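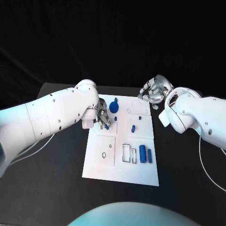 Pegs, boards and a very long evening

Well, the Kikdale puzzle table is up and running again, and I've spent far too much of the holidays on it! I'd forgotten how absorbing a peg board can be. You pick up one little blue peg, you tell yourself you'll just find the place for it, and then the tea's gone cold and it's dark outside.

We've kept to the white board on the dark table top this time. I moaned in November about losing small bits against the old patterned cloth (sorry to everyone who had to listen) and the plain grey is so much kinder on the eyes. I do still drop things, mind you - I found 2 pegs in my cardigan pocket on the bus home.

If you fancy a go, my only advice is to hold the peg right over its spot before you let it down, and don't rush. My best time for a full board is 13 minutes, which I'm told is dreadful.

The next session is in the Turkska room, straight after the soup lunch. Bring your reading glasses, and if you've got any shallow tubs with lids going spare, we'd love them - ours have all cracked.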